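Resizing a titanium ring – is it really impossible?

pebblewick
My ring was from Nouri, plain titanium, 8 mm wide, and over the winter my finger seems to have gone up half a size. The counter guy at the mall took one look and said titanium can't be resized, buy another. I paid 205 for it and I'm kind of attached to it. Has anybody gotten one stretched?

oldsolder
Half a size up is doable on a plain band. They don't cut it, they take a little metal off the inside on a lathe. Going down is the real problem. Call around and ask for a shop with a lathe – most mall counters send everything out anyway.

marnie_k
I'd be careful with that. Mine was opened up at a place in Prullby and it came back so thin at the edges that it pinches. I wear it on a chain now. Just my two cents, but a new band would have been cheaper.

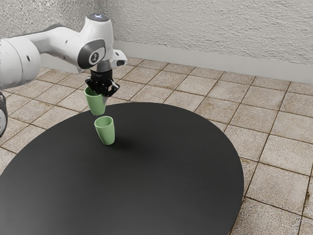

Flutbridge, April

pebblewick
OK, update! I called 4 shops. Three said no right away, and the last one, over by Floltgate, said yes and quoted me 109 including a new brushed finish. Does that sound high to anybody? He wants to keep it for the week.

oldsolder
Sounds fair to me with the finish thrown in. Ask him how thick the wall will be when he's done, and whether he rounds the inside edge again. I bet that's what went wrong with marnie's.

marnie_k
Maybe, but they told me they'd round it too, so get it in writing. And 109 is more than half of what you paid for the thing!

pebblewick
I know, I know. It's the one I got married in though. Dropping it off tomorrow on my lunch break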